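Turning Over a Room: A Housekeeping Supervisor on Trash, Carpet and the Order of Work

Zastness runs 116 furnished short-stay units, most of them one bedroom with a second place to sleep. The company's housekeeping supervisor has worked there since the units were first let, and before that spent 20 years in hotel laundries. She spoke to us on the condition that we use her job title only, and most of the conversation was about trash.

"Trash is the first pass and it is its own pass," she said. "You do not pick up a wrapper while you are stripping a bed. You end up with a wrapper in the linen, and then it goes through the wash."

The written procedure for a bedroom covers one side of a sheet of paper. The crew opens the window, sets a bag on the floor and works from the far wall toward the door. Bedding is left alone until the floor is clear. The vacuum comes last, after the dusting.

She was asked why the bag goes on the floor when most crews hang one on a cart. The carts at Zastness stay in the hallway. They were bought from Gonderine in January of last year and are too wide for the gap between a bed and a sofa bed, which in the smaller units is the only walking space in the room.

"A bag on the floor moves with you," she said. "The drawback is carpet. If there is liquid in the bag and the bag has a hole, you have a second job. So drinks are emptied in the bathroom sink before anything else."

The company standardized on black bags, ordered in cases of 500. Clear bags were tried for a season at the Prallwood building. They made it easier to spot a guest's belongings thrown out by mistake, but the supply was thinner and split at the seam when carried by one corner. Crews now check by hand before tying.

On tying, she is particular. The neck is gathered and knotted with enough left above the knot to hold. A bag filled to the rim cannot be closed that way, and she would prefer two bags at half weight. Her rule is that the floor gets one more look once the knot is in.

"People tie the bag and think the pass is over. Small food packaging is what they miss. Carpet in a beige or brown hides brown paper very well. Red you will see from the door."

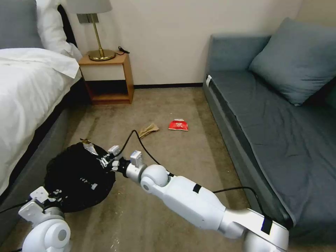
Bedroom with trash bag tied; a brown wrapper and a red snack packet remain on the carpet.

Late finds go into a small liner kept in the apron pocket, and the knot stays closed. Reopening a bag costs more time than the liner does, she said, and a loosened neck tends to stay loose on the stairs.

Furniture affects the work more than floor area. A bed with an upholstered base is wiped with a dry brush. Sofa beds are opened on every turnover, whether or not they look slept in, and the seat cover is pulled straight afterward. Nightstands with an open lower compartment are checked with a hand at the back. Charging cables left on top go to the office in a labeled envelope.

The inspection form, supplied by Ghasemi, allows 3 marks for a bedroom floor: clear, clear after correction, and not clear. She would like to drop the middle one.

"It gets used for everything," she said. The form is due for revision when the current pads run out.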